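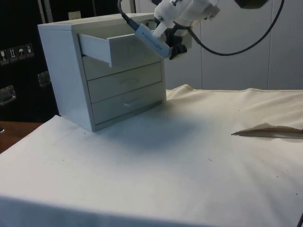

The Trisusitz three-drawer mini chest

I've sold plenty of little organisers out of the Itthorpe shop, and this is the one I keep pinching for my own desk! It's a plain white chest with three drawers, small enough to live on a table, and the two lower fronts I've got here have little recessed handles (so no knobs to snag your sleeve on). It sits flat, no feet. I keep stamps in the top, tape in the middle and all my dead pens in the bottom, which I really should chuck out.

Colour and cleaning

White only, sorry. Raelene Ruawai asked for grey and I did try the supplier. A damp cloth does the job, and please don't go at it with anything scratchy.
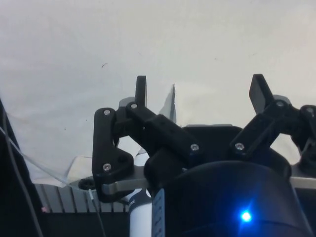 What you get

One chest, code 718, ready to use. Postage is $9 anywhere in Australia, and I pack on weekday mornings.

Will it go with the white box?

I reckon so! The box has a flat lid that overhangs the sides a touch, and smooth panels with a bit of a sheen to them.
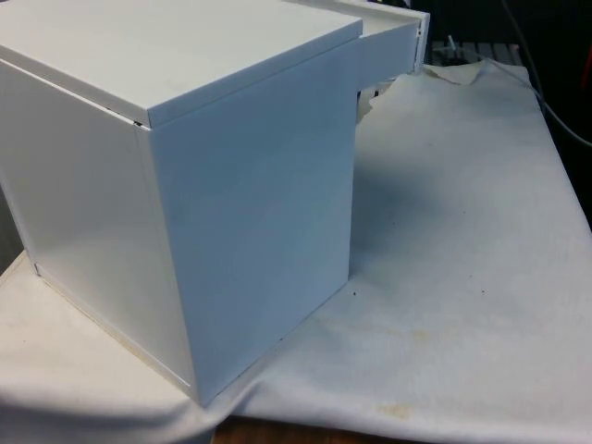 I've got mine side by side on the bench and they look like they belong together. Grab the pair and I'll knock 22 per cent off the box, just pop a note in with your order.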